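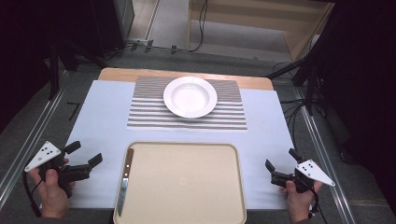
From: Veronika Hofstetter
To: cell-upkeep list
Subject: Re: left gripper drifting after jaw change

Rattana Chareonsuk wrote:

> We swapped the jaw tips on the left hand-held gripper at Mostdale and it
> now reads slightly open when it is fully shut. The right one is fine. I
> have zeroed it twice from the Skollura menu and it comes back after an
> hour or so of table setting. Is this the tips, the plate or the cable?
> Also, what do you use for the tray task? Ours keeps sliding.

Rattana,

I would look at the mounting plate first. We had the same thing at Kaewsai in February. The white triangular plate is held by fasteners near its corners, and if one is a little slack the plate shifts when you turn your wrist. Zeroing hides it for a while and then it comes back.

What we do now:

1. Unplug the cable before touching the plate.
2. Take all the corner fasteners out, wipe the back of the plate and refit them finger tight.
3. Tighten them a bit at a time, going round twice.
4. Plug in, close the jaws on nothing, zero, then open and close 50 times and read it again.

If the reading has moved by more than 6 counts, it is probably the tips. Biltix sent us a bag where the left and right tips were mixed. They go on either way and feel fine in the hand.

Check the cable too. Ours drop from under the plate and curve down past the hand, and they need enough slack for you to reach the far side of the table. We replace them after 1,000 runs whether they look worn or not.

On the tray: we put a smooth pale sheet over most of the table, with the woven placemat at the far side and the plate on that. The beige tray goes nearest the operator, with the knife lengthwise down the left, handle towards the placemat. I don't have a good answer for the sliding. We start each run with the jaws open and reset the tray by hand if it has moved.

Which version of the menu are you on? Zeroing was broken in 7 if you did both grippers together.

Veronika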